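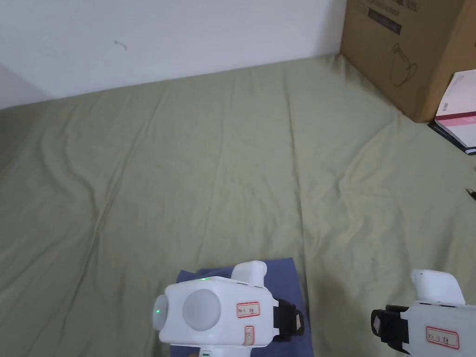
2 min read

So we lost. Again! By six this time, which if you've been following our flag football season at all you'll know is practically a moral victory for Endby.

Saturday was hot, the kind of July hot where the turf smell gets in your mouth, and we had exactly one sub. Phong Bùi was supposed to be the second one but he texted at breakfast that his ankle was the size of a grapefruit (he sent a photo, I did not need the photo). So I ended up playing corner, a position I last played in middle school and wasn't good at then either.

Virnine scored on their first two drives, both times on the same little crossing route, and both times on my side. Sorry, everybody. Then Yaneth Escobar decided she'd had enough and picked off a pass near midfield and just GONE, nobody within five yards of her. Tied it up before halftime after Kyrylo Stasiv caught one in the back corner with his toes barely in.

The second half was mostly penalties. I counted three flags on us for flag guarding and I'll give them one of those. We had the ball with under a minute left and got down close, and then I ran the wrong route. Left, when it was supposed to be right. Nerea threw it exactly where I should have been and a very surprised safety caught it and ran it all the way back.

Anyway, tacos after were great, and my calves still hurt on stairs. We've got Pletus next, and they're big. If anyone reading this can play corner, please, please email me.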